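Six Weeks with the Fliltley Plastic Storage Basket

I have owned more baskets than any one person should admit to. Wicker ones that shed all over the rug, wire ones that let every crayon drop straight through, a canvas cube that slumped in the corner like a tired dog. So when my sister-in-law swore by the Fliltley baskets she keeps in her pantry, I ordered one for the craft shelf, told myself it was the last, and then went back for two more. I paid $9 apiece, which felt fair for something I expected to get kicked, dragged and sat on by my children.

We do a lot of making in this house. My youngest is in her paper phase (everything is a crown), the older one builds, and I've been helping Golnar Dehghan get the Saturday-morning craft table going again at our library branch, so supplies travel back and forth in my car all week. Whatever I buy has to come off a shelf full, ride in a trunk, and land on a table without spilling.

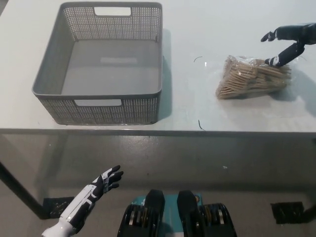
How it holds up

Very well so far! Plastic baskets can be flimsy along the rim, and I've had cheap ones bow out like a smile as soon as you load them with paint bottles. Mine has kept its shape through two full sets of tempera, a stack of construction paper and the big stapler. The handle openings are wide enough for my fingers with winter gloves on, which I know because I tried it in the garage like a crazy person. My son carries his full of blocks and hasn't complained, and he complains about socks.

The little holes in the sides are a mixed blessing. I love that I can rinse the whole thing under the garden hose and leave it upside down on the porch rail. I don't love glitter finding its way out. If you're a glitter household, put the glitter in a jar first and then put the jar in the basket, and maybe put the basket in somebody else's house.

The solid bottom is what won me over, though. My old Totside bin had slats underneath, and pencils would poke down and catch on the shelf every single time I pulled it out. With this one I can toss in loose odds and ends, beads in a pill bottle, the good scissors, a tangle of yarn, and it slides in and out the way a drawer should. 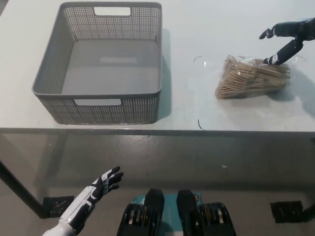

I should say something about size, because the listing wasn't much help and I nearly guessed wrong. Measure your shelf before you order, and measure the opening as well as the depth. Mine fit the low bookcase beautifully and would not go in the hall cabinet at all, on account of the hinges. My sister-in-law's pantry has wire shelving, and she says hers glide a bit too easily there, so she lines the shelf with that bumpy drawer liner.

A word on the color. Gray isn't exciting. I did look longingly at the Sokol ones, which come in a buttery yellow, but they cost more and the lids are sold separately, and I've never in my life kept track of a lid. Gray hides marker. It also looks fine in the living room when company comes and you've shoved everything in there five minutes before the doorbell.

What I'd change: I'd like a spot to slip in a label. I've been using masking tape, and it peels after a hosing. And the sticker on the bottom of one of mine took a whole evening and some cooking oil to get off.

Would I buy it again? I already have, and I've put three more on my list for November, when the holiday making begins and the dining table disappears until New Year's.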